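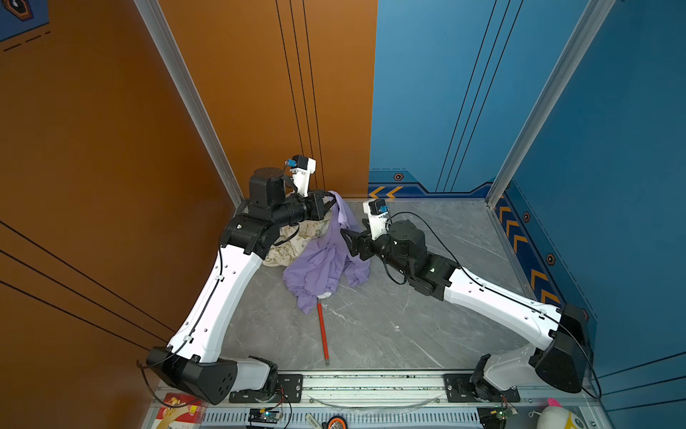

The Joy of a Crumpled Heap
By Romana Šimko
09/02/2020

I love a pile of laundry. There, I've said it. A lavender shirt all crumpled up on top of a cream fabric with a brown floral print looks better to me than most things people hang on their walls, and the fun part (the folding!) is still to come.

I caught the bug at the Pešek, a Sunday folding class above the old ribbon shop in Nistosbridge. Sixteen of us stand at long tables with whatever we brought from home, and for two hours we sort, smooth and stack. It costs 197 crowns, tea included, and I've been going since April. My husband thinks I'm paying to do chores. He has also noticed that he can find his socks.

The class is run by Štěpánka Krajčí, who spent 19 years in the back room of a dress rental business and figures she folded around 1,000 shirts in a busy month. She has strong opinions about heaps. Never dig, she told us on the first day. Take the piece on top, find a corner, and lift it before you do anything else. I had always gone straight in with both arms and come up with a knot of sleeves.

Lifting from a corner is wonderful with a soft shirt. The weight of the cloth pulls some of the creases open by itself, and you begin to see which way is up. After that you go looking for the second corner, and I find this part oddly thrilling – you run along the edge, past a cuff you took for a hem, and suddenly the whole thing makes sense in your hands.
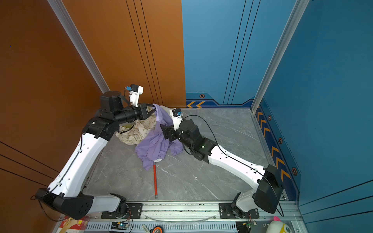
Prints come with their own pleasures. A plain shirt shows every wrinkle, especially in a pale color like lavender, while a busy floral forgives almost anything. Štěpánka has beginners start on prints for that reason, and then moves them to solids once they stop apologizing. She also taught us to use the pattern as a guide. Pick a flower near the edge, match it to one on the other side, and your fold comes out straight without any measuring.

Fabian Steiner, who shares my table, brings nothing but tablecloths. He does them in thirds, then in thirds again, and he'll happily open one back up if the edges are off by the width of a finger. I used to tease him about it. Last week I did the same thing with a pillowcase, twice, and he didn't say a word, just poured me more tea.

At home I now tip everything out in a corner and leave it there while the kettle boils. Then I start at the top, one piece at a time, with the radio on. My current favorite is a shirt with the collar folded back and both sleeves tucked under, flat enough to slide into a drawer that's already too full.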